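October, evening, kettle on

I finally did the cable drawer! Well, the drawer and the shoebox and the old cookie tin, because of course they all turned out to be the same mess in three different containers. I have been saying I'd do it since we moved into the Broltau apartment and today it rained and rained and I ran out of excuses (the laundry was done, the bathroom was done, I'd even wiped the top of the fridge).

Dumped the lot out on the bed first, which was a mistake, because then I couldn't sit down anywhere and there were crumbs of something at the bottom of the tin. Three chargers for phones I don't own anymore. A plug adapter from the trip, still with sand in it somehow. The receipt from Utovell for the lamp that broke after a month, $25, and I'd hunted for that receipt for ages back when it mattered. Oh well. Also 7 of those little wire twist things that come around new cables, which I kept, and I know I'll never use them.

The big discovery was that I've been paying for a storage unit at Nestirar I barely use, and the reminder slip was in the shoebox the whole time, unit 838. I could have sworn I canceled that last spring. I have to call them. Writing it here so I can't pretend I forgot.

Anyway the rule I made up was: if I can't say what a cable is for in 30 seconds, it goes in the bag. I was strict for the first half and then got soft. There's a long gray one I'm sure belonged to the printer, and we don't have the printer, and it's back in the drawer. I don't know what to tell you, diary.

Then there was the question of boxes. I am a box keeper, I come from box keepers, my mother had a closet that was nothing but boxes inside boxes. I flattened most of mine today and felt very brave about it. The phone one I went back and forth on, and it's staying. It's a nice little thing and it looks good on a shelf, which is a silly reason, but I've kept bigger things for sillier ones.

Also I'm fond of wood grain in a way I hadn't noticed until I'd spent an afternoon looking at it with wires on top. All those stripes! I want to oil something now.
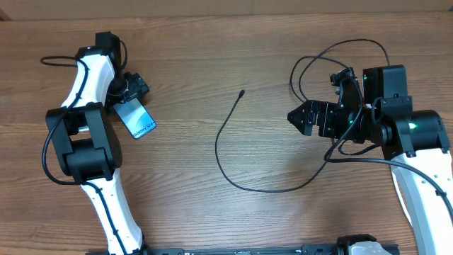

"Galaxy S24+" printed on a small card or phone box, and a thin black cable on the wood.

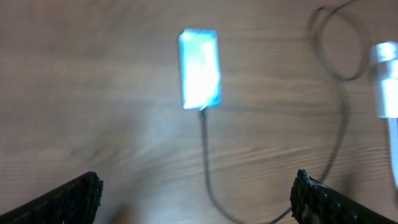
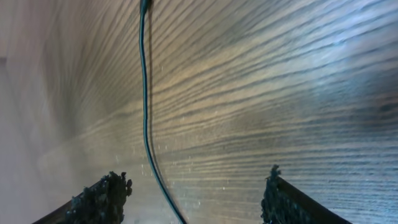

Later, after dinner

Made the pasta with the De Luca sauce, the spicy one, and it was too spicy again. I buy it every time thinking I've gotten tougher. Ate it with a lot of bread and half a cucumber and watched two episodes of the baking show, the one with the tent. The sponge people are all better than me at sponge and I've made my peace with that.

The bag of mystery cables is by the front door. It's heavier than I expected, and I've already gone back and looked in it once, just to be sure about a white one. (It was fine. It stayed in.) There's a drop-off bin for old electronics near the library, so that's the plan for tomorrow if the rain lets up, and I can return the two books while I'm there and probably pay whatever I owe on them.

The drawer opens all the way now! I keep walking past and opening it. Everything I kept is coiled up with a bit of masking tape around it and a label, except I ran out of tape near the end so the last few have rubber bands and no label, and I already can't remember which one goes to the speaker. Need tape. Need stamps too, while I'm at it, and lightbulbs for the hall, the small screw kind.

My back hurts from leaning over the bed all afternoon. Bath, then sleep.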